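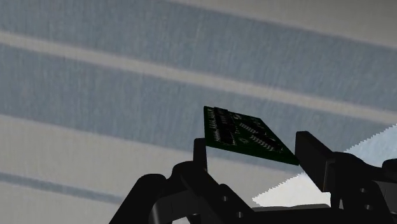

Green circuit board

Candalis House: Frequently Asked Questions

What is Candalis House?
A sober living home for adults in early recovery from alcohol or drugs. We are not a hospital or a detox program. If you are still drinking or using, call the Gallska detox line first and come to us afterward.

Do I have to be religious?
No. Residents choose their own path. Some go to twelve-step meetings, some go to the secular group at Cullinane Hall, and some do both. We ask for two meetings a week of any kind.

How long can I stay?
The minimum is 40 days. Most people stay almost 90. Longer stays are decided with your house manager, one month at a time.

What does it cost?
Rent is $200 a week, paid on Sunday. It covers your bed, utilities, laundry and basic groceries. Ask about the Jostholm fund if you can't pay the first week.

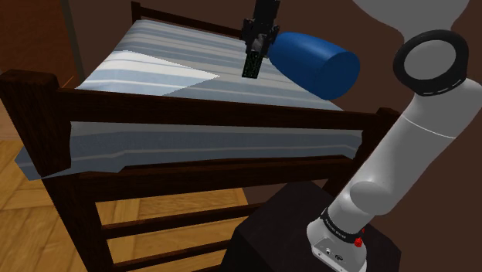
Bed with striped blanket

Will I share a room?
Yes, with one other person. Single rooms go to residents who have been in the house longest.

What should I bring?
A week of clothes, your ID, your insurance card and any prescriptions in their original bottles. Leave mouthwash with alcohol at home.

Can I keep my job?
Yes, and we encourage it. Tell us your shifts when you apply so we can work out chores and curfew. Night work is possible after the first month.

Are you going to test me?
Yes, at move-in and at random after that. A refused test counts as a positive one.

What happens if I relapse?
You will have to leave the house that day, and we will help you find a detox bed. You can apply to come back once you have finished detox.

Can my family visit?
Sunday afternoons from 1 to 5, in the downstairs rooms. Children are welcome with an adult.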